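ケチャップの残り三センチをめぐる旅

冷蔵庫のドアポケットに、逆さにしたケチャップがもう二週間くらい立っている。残りは底から三センチ。振れば出る。出るけれど、最初に透明な水がぴゅっと出て、オムレツの上に小さな水たまりをつくる。あれが嫌で、つい手前の新しいほうを使ってしまう。で、残り三センチはまた残り三センチのまま、牛乳の隣で春を迎えるわけです。

この話を編集部でしたら、意外なくらい盛り上がった。うちもそう、うちは三本ある、いや実家には五本あって一番古いのは私が高校生のころのだ、と、最後はちょっと怖い話になった(お母さん、捨ててください)。そのまま「じゃあケチャップで一本書いてくださいよ」と言われ、いいですよ、と軽く答えてしまったのがいけなかった。ケチャップ、軽い気持ちで入ると帰ってこられない沼だったのです。

私はケチャップが好きだ。好きだけど、好きだと人に言ったことはほとんどなかった。醤油が好きだと言えば渋いし、オリーブオイルが好きだと言えばちょっとおしゃれだし、ナンプラーが好きだと言えば旅慣れた感じがする。ケチャップが好き、だけが、なぜか八歳児の告白みたいに聞こえる。四十を過ぎた大人が、焼いたソーセージにケチャップをたっぷりかけるとき、まわりの目をほんの少し気にしている。粒マスタードも一応、横に添えておいたりして。

そんな肩身の狭い調味料のことを、この数か月、ずっと考えていた。

もとは魚だった、という話

まず語源の話をさせてください。知っている人は知っている話だけれど、私は初めて聞いたとき本気で疑った。ケチャップという言葉は、もともとトマトとは関係がなかったらしい。諸説あるなかでよく語られるのは、福建あたりの言葉で魚を発酵させた汁を指す「ケーチアップ」のような音が、海を渡って東南アジアに広まり、それを味見した英国の商人たちが国に持ち帰った、という筋書きだ。

魚の汁である。つまり、ナンプラーやしょっつるの親戚。あの赤くて甘いやつのご先祖が、茶色くて塩辛くて、たぶんかなり匂う液体だったということになる。

これを私に教えてくれたのが、ナディラ・オン(Nadhirah Ong)さんだった。もう十年以上のつきあいになる翻訳者で、食べ物の言葉にやたらと詳しい。電話口で私が「ケチャップの特集を書くことになって」と言ったら、開口一番「どのケチャップ?」と返された。

どの、って。あの赤い、と私が言うと、ナディラさんは電話の向こうでしばらく笑っていた。彼女の育った家の台所には、インドネシアの甘い醤油もあれば、英語でケチャップと呼ばれるトマトソースもあり、チリ入りのもあった。インドネシアではこの甘い醤油をケチャップ・マニスと呼ぶ。マニスは「甘い」の意味。黒くて、とろりとして、焼きそばに使うと鍋肌でカラメルのいい香りがする。

「だから子どものころ、ケチャップ取って、って言われると二択だったの。間違えると怒られる」

「怒られるんだ」

「そりゃ怒られるよ。目玉焼きに甘い醤油がほしい人に、赤いの渡したら朝が台無しでしょう」

この「朝が台無し」という言い方が気に入って、私はその日の夕方、さっそくケチャップ・マニスを買いに走った。目玉焼きにかけた。ああ、これは。たしかにこれを待っていた口に赤いのが来たら、台無しかもしれない。みたらし団子のたれをもう少し野性的にしたような味で、半熟の黄身と混ざるとほとんどデザートの手前まで行く。以来わが家の朝も二択になりました。

英国人のきのこ、きのこ、くるみ

さて、海を渡った魚の汁はどうなったか。英国の料理人たちは、あの味を手近な材料でつくろうとした。それできのこを塩漬けにして汁を絞ったり、まだ若いくるみを漬けたり、牡蠣やアンチョビを煮たり。要するに「なんだかわからないけど旨い、黒っぽい汁」を総じてケチャップと呼んでいた時代が、けっこう長くあったようなのです。

私の手元に、一冊の古い料理ノートがある。といっても原本ではなく、古書市で買った複製で、元の持ち主の名前はわからない。扉に1898年とだけある。英語の手書きで、インクのしみまでそのまま刷ってあるから読みにくいことこの上ないのだが、157ページに「マッシュルーム・ケチャップ」という見出しがあった。そしてその次のページに、別の筆跡で「トマトのほうが子どもらは好む」と走り書きがしてある。

これを見つけたときの私の喜びを想像してほしい。夜中の台所で声が出た。きのこ派の誰かが几帳面に書き留めたレシピの隣に、あとから別の誰かが、子どもはトマトのほうが好きだよ、と書き足している。家族の中で政権交代があったのだ。姑と嫁かもしれないし、母と娘かもしれないし、料理人と女主人かもしれない。ああもう、ここだけで短編小説が書ける。

もちろん、つくってみた。きのこのほう。

レシピにはこうある。きのこを手で砕き、塩をふり、一晩置く。翌日、汁ごと火にかけ、香辛料を入れて煮つめ、布で漉す。香辛料はメース、クローブ、黒胡椒。分量は「よいと思うだけ」。一番困る書き方である。メースなんて、よいと思うだけと言われても、私はメースに関して意見を持ったことがない。

できあがったのは、醤油のような色の、さらさらした液体だった。香りはとてもいい。秋の林に入って、その奥で誰かがステーキを焼いているような匂い。なめると、まず塩がくる。かなりくる。それからきのこの旨みがじわっと広がり、最後にクローブが歯医者のような余韻を残して去っていく(クローブ、入れすぎました)。

これをケチャップと呼ぶのは、私の舌にはまだ難しい。でもバターで焼いた牛肉に数滴たらしたら、夫が黙った。黙って二枚目を焼きに行った。わが家ではこれが最高の賛辞ということになっている。

問題は、絞ったあとのきのこのかすが大量に残ることだった。塩辛くて、香辛料くさくて、でも旨みはまだある。もったいないので細かく刻んで餃子に入れた。たいへん変な餃子になった。味はよかったけれど、食べているあいだずっと、自分が何料理を食べているのかわからなかった。

バナナという選択

ケチャップの旅で外せないのがフィリピンのバナナケチャップだ。戦争のころにトマトが手に入りにくくなり、かわりに豊富にあったバナナでつくったのが広まった、と言われている。酢と砂糖とスパイスで味をととのえて、赤く色をつける。

はじめて食べたのは、友人の家の持ち寄り会だった。大皿に真っ赤な甘いスパゲッティがあって、輪切りの赤いソーセージが入っていて、上にチーズがどっさり。フィリピンの誕生日会の定番だという。ひと口食べて、なつかしい、と思った。食べたことがないのに。たぶん、ナポリタンの記憶が勝手に手を挙げたのだと思う。

ナポリタン。そうだ、ナポリタンの話もしなくては。

あれほど日本人の中で立ち位置がふらふらしている料理も珍しい。子どものころはごちそうで、学生のころはお金がない日の味方で、社会人になったころには「本場にはないんだってね」と馬鹿にされ、いまはまた喫茶店の花形として行列ができている。ナポリタン本人は、ずっと同じところに立っていただけなのに。

私の母のナポリタンは、ピーマンが先に死んでいた。よく炒めるのだ。くたくたになって、色も抜けて、もはやピーマンの思い出みたいになったものが、ケチャップの中に沈んでいる。子どもの私はそれが苦手で、よけて食べて叱られた。ところが去年、自分でナポリタンをつくっていて、ふと、あのくたくたが食べたくなった。うちのは色よく仕上げようとしてピーマンを最後に入れていた。母のやりかたで先に入れて、もういいかなと思ってからさらに三分。それで食べたら、甘くて、苦くて、ケチャップとすっかり仲よくなっていて、ああこれはこれで完成していたんだな、お母さんごめん、と思った。電話したら「そんなによく炒めてたかしら」と言われました。

コツをひとつだけ。ケチャップは麺より先にフライパンに入れて、しっかり焼く。水分がとんで、縁が少し茶色っぽくなって、甘い匂いに香ばしさが混じってくるまで。これだけで、給食の味から喫茶店の味になる。ここは急がないでほしい。私は急いで何度も失敗しているので。
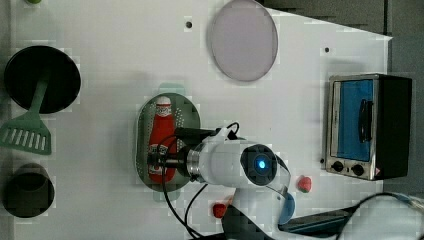
緑のトレイに、赤いボトルと白いキャップ。ケチャップはこの配色だけでもうおいしそう。

赤という色の強さについても、少し。

真っ白なごはんの上に鮭がのっているとうれしい。冷やし中華に紅しょうががないと寂しい。それと同じで、ケチャップには食卓の気分を引き上げる力がある。オムライスなんて、薄焼きの卵に赤い線が一本引かれるまでは、まだ誰のものでもない黄色いかたまりだ。そこに線が入った瞬間、さあどうぞ、という顔になる。

だから、ケチャップで何か描こうとする気持ちもよくわかる。姪が五歳のとき、自分のオムライスに自分の名前を書くと言ってきかなかった。「さくらこ」の四文字。「さ」でほとんど面積を使い切り、「く」は皿にはみ出し、「らこ」はテーブルに書いた。テーブルに。私は拭きながら笑いが止まらなくて、姪は本気で怒っていた。いま中学生になった姪にこの話をすると、また本気で怒る。

ガラス瓶とやわらかいボトル

容器の話になると、急に熱くなる人たちがいる。

ガラス瓶派とチューブ派。いや、チューブという呼び方も正確ではないのかもしれない。あのやわらかくて、押すと出てくる容器のこと。私の世代はほとんどこちらで育ったから、洋食屋や外国の食堂でガラス瓶が出てくると、いまだに緊張する。振っても出ない。もう一回振っても出ない。三回目で全部出る。

あれは、ケチャップがふつうの液体とは違う流れ方をするせいだという。じっとしていると固く、力がかかるとゆるくなる。だから出ないし、出るときはどっと出る。理屈を知ると少し許せる気になる。瓶を傾けて、首のあたりを手首でとんとん叩くのがよいと聞いて、それ以来やっているけれど、成功率は正直なところ半々だ。

で、冒頭の残り三センチ問題である。やわらかいボトルにしても、やっぱり最後は残るのだ。これをどうするか。取材と称して会う人ごとに聞いてまわったら、みんなそれぞれに流派があった。

逆さにして立てておく。これは王道。輪ゴムで牛乳パックにくくりつけて倒れないようにする、という人もいた。遠心力で振る、という人もいる。キャップをしっかり閉めて、腕をぐるぐる回すのだ。閉めが甘かった日の天井の話も聞いた。閉めましょう。

ハサミで切る派は、意外に少数だった。容器が厚いし、切ったら最後、全部使わないといけない。でもその覚悟が好きだ、という人もいて、その人は切った日は必ずミートソースにすると言っていた。ボトルを切るところから献立が決まる暮らし、いいじゃないですか。

私がいちばん感心したのは、リエン・キエウ(Liên Kiều)さんのやりかただった。

リエンさんは「Lâm」という小さな食堂をやっている。駅から坂をのぼったところにある、カウンターとテーブルが少しだけの店で、お昼にはベトナムの麺や揚げ春巻き、夜になるとその日の気分のおかずが並ぶ。午後三時、お昼の波が引いたころに訪ねると、リエンさんは残り少ないケチャップのボトルに酢をちょろっと入れ、蓋をして、話しながらずっと振っていた。

「水を入れる人いるでしょう。水はだめ。味がぼやける。酢か、トマトの煮汁か、ヌクマム」

ヌクマム。ベトナムの魚醤である。ちょっと待って、と私は思わず身を乗り出した。ケチャップに、魚の汁を入れるんですか。

「入れるよ。肉団子のソース。にんにく炒めて、ケチャップ、ヌクマム、砂糖ほんの少し。みんなごはんおかわりする」

話しているうちに、もうフライパンが火にかかっていた。出してもらった肉団子は、なるほど、これはおかわりする。ケチャップの甘さの下に、魚醤の太い塩気が一本通っている。子どもっぽいどころか、冷えたビールがほしくなる味だった(飲みました。取材なのに)。

何百年も前に魚からはじまって、海を渡り、きのこになりくるみになり、トマトになった調味料が、坂の上の食堂でまた魚と出会っている。そう思ったら胸がいっぱいになって、リエンさんに一気に語ってしまった。福建がどうの、英国がどうの。リエンさんはふんふんと聞いて、「昔の人も残りを振ってたんだね」と言った。歴史の話はどこかへ行ってしまったが、たしかに、そうかもしれない。

自家製という深い穴

ここまで来ると、やっぱり自分でトマトケチャップをつくりたくなる。なりませんか。私はなった。

時期は九月。露地もののトマトがそろそろ終わりで、八百屋の店先に、形は悪いけれどよく熟れたのがどっさり積まれていた。抱えられるだけ買って、湯むきして、種ごとざく切りにして、玉ねぎとにんにくと一緒に鍋に入れる。酢、砂糖、塩、シナモン、ローリエ、唐辛子。あのきのこの反省を生かして、クローブは2粒だけ。

そして煮る。ひたすら煮る。

何がつらいって、減るのである。トマトというのはほとんど水なのだと、煮てみてつくづく思い知らされる。鍋いっぱいにあったものが、昼には半分になり、夕方にはその半分になり、もうそろそろというあたりから、今度はぼこっ、ぼこっとマグマのようにはねる。壁にはねる。腕にはねる。私の白いTシャツは部屋着に格下げになった。

できあがりは、ジャムの空き瓶にちょこんと収まった。あの山のようなトマトが、これだけ。市販のケチャップの値段を思い出して、私は静かに頭を下げた。工場のみなさん、いつもありがとうございます。

味はどうか。これがですね、おいしいんです。おいしいんだけれど、ケチャップかと言われると、少し考える。トマトの味がしすぎるのだ。上等なトマトソースに、酢と砂糖が礼儀正しく挨拶しているような味。フライドポテトにつけても、ポテトのほうが恐縮している感じがする。

つまり私の舌は、長年かけて、あの市販の味を「ケチャップの味」と覚えこんでいたわけだ。これはなかなか衝撃だった。味噌なら手前味噌がいちばんと言えるのに、ケチャップについては、買ってきたものが正解として体に入っている。

それでもめげずに二度目をつくった。砂糖を増やし、酢を増やし、玉ねぎをすりおろして、最後にミキサーでこれでもかとなめらかにした。今度は近づいた。夫に両方なめさせたら「こっちはケチャップ。こっちはトマト」と言った。トマトと言われたほうは、そのまま鶏肉の煮込みになった。

二度目の瓶は、ナディラさんに送った。数日して届いた返事は「目玉焼きにかけた。朝は無事でした」。

旅先のケチャップ、連れて帰ったケチャップ

この特集を書いているあいだ、旅行に出る知人にかたっぱしから「ケチャップ買ってきて」と頼んでいた。たいていの人が、は?という顔をする。チョコレートじゃなくて?お茶じゃなくて?

でも、ケチャップはいいお土産ですよ。スーパーで買えるし、高くないし、その土地の人がふだん何をどう甘いと思っているかが、開けた瞬間にわかる。重いのが難点で、割れるともっと難点だけれど。

辛さに寄せたもの、カレー粉が効いているもの、りんごの香りがするもの。食べ比べていると、どれも赤いのに、甘さの出どころが違う。砂糖でどんと甘いのもあれば、果物でふんわり甘いのもあるし、玉ねぎの甘さが奥にいるのもある。それぞれポテトにつけ、ソーセージにつけ、最後はごはんにつけた。白いごはんにケチャップ。やったことのある人、いますよね。私は受験生のころ、夜中によくやった。バターをのせて、ケチャップをかけて、スプーンで混ぜて、台所で立ったまま食べる。チキンライスの鶏なし、炒めなし、常識なし。

先日、久しぶりにそれをやってみた。原稿が進まない夜で、一時をまわっていた。冷やごはんをレンジで温めて、バターをひとかけ、ケチャップをひと回し。思いついて、ヌクマムをほんの一滴。

まずいわけがない。立ったまま食べて、もう一杯食べた。十代の私に教えてやりたい。一滴だけ魚の汁を入れるといいよ、と。きっと嫌な顔をするだろうけれど。

好きだと言ってみる

取材の終わりごろ、もう一度リエンさんの店に行った。夜七時、カウンターはほとんど埋まっていて、仕事帰りらしい人たちがそれぞれの皿に向かっていた。隣の席の年配の男性が、揚げたての魚のフライを前にして、少しためらってから、小さな声で「ケチャップ、ありますか」と聞いた。

タルタルソースは添えてある。レモンもある。それでも、この人はケチャップがほしいのだ。わかる。わかります。私は思わず「私もいいですか」と言ってしまった。そうしたら、その向こうの女の人も「じゃあ、こっちにも」と手を挙げた。リエンさんは「魚にケチャップ、正しいよ」と言いながら、冷蔵庫を開けた。

フライにかけたケチャップは、衣の熱で少しゆるんで、酸っぱさがふわっと立って、白身の淡い味にちょうどよかった。隣の男性は、子どものころ、魚のフライといえばこれだったんですよ、と教えてくれた。母親がタルタルなんてつくる人じゃなかったから、と。うちもです、と私は答えた。うちはソースとケチャップを混ぜていました。すると男性は箸を止めて、混ぜる、と真剣な顔になった。割合はどのくらいですか。

そこからはもう、混ぜ方の話だった。ソースとケチャップを半々にする家。マヨネーズも入れる家。ハンバーグを焼いたあとのフライパンで、肉汁と合わせて煮立てる家。うちはそこに赤ワインの残りも入れました、と向こうの女の人が言い、いや日本酒でもいけますよと男性が言い、リエンさんが奥から「ヌクマム!」と言った。

帰り道、坂を下りながら、家の冷蔵庫の残り三センチのことを思い出した。今夜こそ使い切ろう。酢をちょろっと入れて、よく振って、フライパンでじっくり焼いて、くたくたのピーマンと一緒に。

帰って冷蔵庫を開けたら、夫が使い切っていた。ドアポケットには新しいのが一本、ふつうの向きで立っている。聞けば、ハサミで切ったらしい。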